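Word-of-mouth claims about laundry detergent: do the "cold wash" labels hold up?

Riaan Makhubela, Term 2 project report

## Why I picked this

My nan swears by hot water. The packets all say cold is fine. I wanted to know who was right, and I went in expecting the packets to be wrong -- they have something to sell, and the print under the big claims is tiny.

## What I did

I bought three powders from the supermarket: Udard, Jillau and Mavel. I cut an old cotton sheet into squares and stained each one with tomato sauce, black tea or canola oil. The stains sat overnight on the drying rack. Each square went through a normal cycle in our front loader, once at 19 degrees (straight from the tap in July) and once on the warm setting. I also ran a set with plain water and no powder at all, which my teacher suggested and which I nearly skipped.

Two people at home scored the squares from 0 to 3 without being told which powder was which. I labelled the backs in laundry marker.

## What I found

Tea came out of everything except the plain water set, and even there it faded to a pale tan colour. Tomato was harder. Mavel and Udard did a decent job in cold water, Jillau left a pink ring. Oil was poor across the board in cold. On warm, all three powders improved on oil, but the scores were so close that I wouldn't put one ahead of another.

The plain water result bothers me most. On tomato, a warm wash with no powder scored the same as cold Jillau. Either Jillau is weak or my scoring scale is too blunt to tell, and I suspect a bit of both.

## What I don't trust

The Gumede consumer leaflet I used for background says cold washing "saves over 200 dollars a year". It gives no tariff, no number of loads and no machine size. I tried to get near that figure using our own power bill and couldn't, even assuming a load every day. I have left it out of my conclusions.

My own test has holes too. The sheet was old and had been washed many times already. The scorers are related to me and knew what I was hoping to find. I only did each wash once, so a badly loaded drum could explain any of the small differences.

## Where that leaves the labels

For tea, cold is fine. For oil, I don't believe the packet. I would want the whole thing repeated with new fabric and a proper colour meter before telling my nan anything. 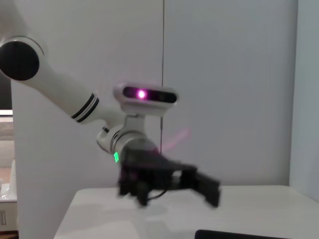 *Reading time: 2 minutes*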